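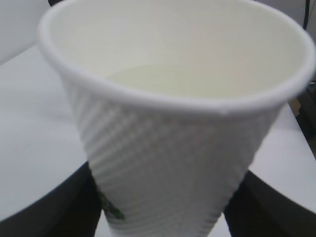
GALLERY / FAULTS & NEAR MISSES

The Cup That Was Empty Until It Wasn't

Words and pictures by Lorne Perron
December 24, 2022

Our two-arm station at Caron has one trick. The left arm holds a cup, the right arm holds a bottle, and between them they pour a drink. Visitors love it. I loved it too, up to run 102, when the station poured a full bottle of water into a cup that holds a good deal less than a bottle, and went on pouring with great composure until I got to the red button.

I have been asked to write it up for the people who missed it. The formal report is 359 lines of log with my comments in the margin. You are getting the friendlier version.

First, the view from the left wrist, looking over the rim and down the inside. The level checker in Tenau, our pouring program, lives on pictures like this one. It finds the rim, looks for the bottom, and decides how far up the wall the liquid has come. Notice how little it has to go on. White cup, cream inside, and a faint yellow-green oval down at the bottom that could be the bottom itself or could be a thin layer of something. I have stared at it for longer than I would like to put on a timesheet and I still wouldn't swear either way. Tenau has no such doubts. Tenau gives a number.

In the next one the cup is upright on the table in the left gripper, filled most of the way with something pale and yellowish, and the other arm has the bottle up behind it. A person walking past would tell you at once that the cup has a drink in it and needs no more. That person would have been very useful to us in June, when we chose which camera would get the final say.

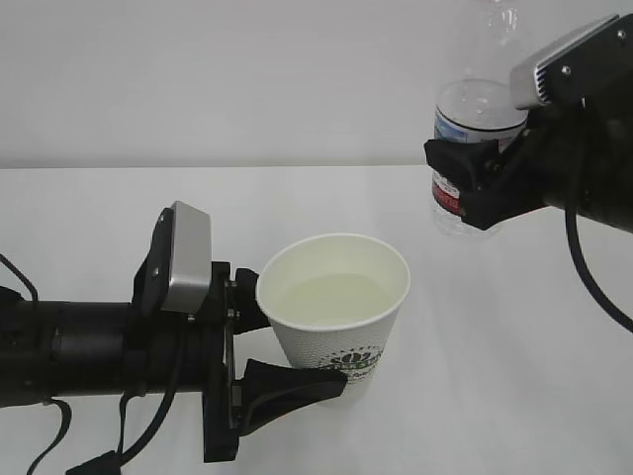 What went wrong

The short answer is a stale picture. The left wrist camera stopped sending during the pour. Clurnari, the controller that runs both arms, is supposed to notice a missing camera and stop. It did notice. It wrote a warning in the log, in yellow, and then passed along the last good picture it had, over and over, with a fresh time stamp on each copy.

The last good picture showed an empty cup. So Tenau looked at an empty cup, reported an empty cup, and asked for more water. It did this 72 times. Every one of those decisions was correct, given the information, and I would like that noted before anyone is rude about Tenau in the break room.

The target was 200 milliliters. How much landed in the cup is easy enough to say (a cupful). The remainder went over the rim, across the table, down the front edge and into a power strip that somebody had left on the floor. I know who the somebody was. He is writing this.

No one was hurt. The breaker tripped, which took out the lights in half the room and left the arms running, because the arms are on a separate circuit. That was a design decision we were rather proud of. So for a little while I was walking toward an emergency stop in poor light, on a wet floor, with two robots behind me carrying on like waiters at a sinking.

Why the second camera didn't help

There is a fixed camera looking across the table, and it was working perfectly the whole time. It recorded the flood in excellent detail. Its pictures are used for where things are, so it can tell Clurnari that the cup is on the left, the bottle is on the right, and there is a comfortable stretch of table between them before the arms come together. Nobody had ever asked it
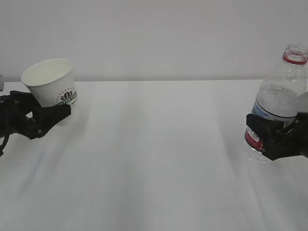

whether there was water where water shouldn't be. In fairness to the people who set it up, clear water on a white table is a rotten thing to look for. I tested this afterward with a spoon and a notebook and missed two of my own puddles.

The grippers also behaved beautifully, and I mention it only because the first theory blamed them. Rarkari, the grip software, keeps a steady squeeze low on the cup, and it never let go. My original guess was that the cup had slipped and tipped. It was a good guess and I told several people. The log says the cup stayed exactly where it was told to stay, filling up.

What we changed

Old pictures now expire. If the wrist camera goes quiet, the bottle tips back upright and both arms hold still until a person comes over and presses something.

The pour has a limit of its own. However empty the cup looks, Tenau gets a set amount of tilt and a set amount of time, and then it is done.

The camera cable has been rerouted and clamped. I had been calling it "fine" since June.

The power strip is on the wall.

The warning in the log is red now. I don't think the color was the problem, but it was quick to do and made everybody feel better.

One more picture to finish, again from above the cup, and much the sort of view that got us into trouble. As far as I can tell this one is simply empty. You can follow the paper seam down the inside wall, and there is a warmer, grayer patch of shading to the right that the old level checker would occasionally take an interest in. The green smudge low on the outside is part of the printing, and Tenau has been told to leave it alone.
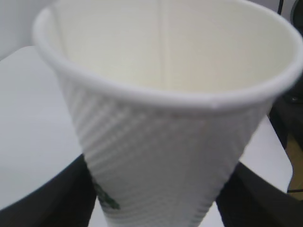
Gallery page 4 of 4

We have started pouring again, with a tray under the edge of the table and a towel on the back of my chair. The full log, margin comments included, is in the station folder under run 102. If you borrow the station, please read the first page before you pick up a bottle, and please don't rename the warning "Lorne's Fountain" again. It breaks the search.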